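Akanda hall fit-out: progress report to Wudis
Prepared for Sandamali Gazi, grants officer
Aug 5, 2025

Hi Sandamali,

Sorry this is a few days behind, we had a delivery land on us the same week the report was due and I chose the delivery! You asked for something short and readable this time, so I've left the spreadsheet as a separate attachment and I'll just tell you where we're at.

The big news is that the blackout curtains are up. You'll remember they were the item everybody argued over in the budget, and I was a bit nervous about them myself, but the difference is huge. With the house lights down you can run a proper rehearsal at two in the afternoon, and Mizanur (who does our lighting and has been asking for these for as long as I've known him) was very pleased with himself. They're black, they hang in nice soft folds, and they came in at $577 for the lot including the track. We'd put down $700 in the application. I'd like to talk to you about moving the leftover across to storage, more on that further down.

The second job has been the unpacking and sorting. Pretty much everything in the costume and props order from Prosten came wrapped in plastic, and so did the cushions, and so did the spare curtain that's going back. We've been working through it a bit at a time in the hall, with the big bags getting emptied, checked for stray bits and put to one side. Matilde set up the system: clear or tinted film goes in one pile, anything with tape or labels stuck to it goes in another, and the cardboard gets flattened by the side door.

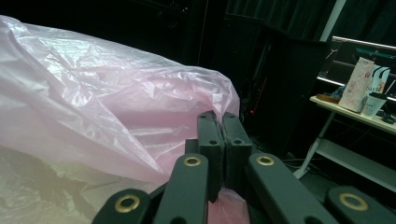 The soft plastic takes up a ridiculous amount of space for something that weighs next to nothing. You squash it down, turn your back and it's puffed up again. We're keeping the larger bags that aren't torn, as they're perfect for covering costumes between shows, and the rest will go to Grornine, who take film as long as it's clean and dry. Zaid has offered his trailer for the run. I'd wanted this finished before I wrote to you but it's slower than I'd planned, mainly as we can only get into the hall when the dance classes aren't on.

What's left to do:

Shelving for the back room. Quote is in at $521, and it's a good one, with the brackets included. This is where I'd like to use the curtain money, if you're happy with that. Could you let me know by email so I've got it in writing?

The return of the spare curtain. It's the wrong length. The supplier has agreed to take it back and we're waiting on a pickup time.

Labels for the costume rail. Margit has the colours picked out and wants to do them by hand, so I'm leaving her to it.

Open rehearsal. Still on for September, and you're very welcome to come along. I'll send the time once the hall bookings are sorted.

One thing I should flag is the dust. Hanging the track stirred up years of it from the top of the wall, and we've had to clean the floor twice. There's no cost to the grant, just a fair bit of sweeping, but it did push the unpacking back.

Give me a ring if any of the numbers in the attachment look odd, I did them late at night.

Cheers,
Matilde's offsider and your usual contact at Akanda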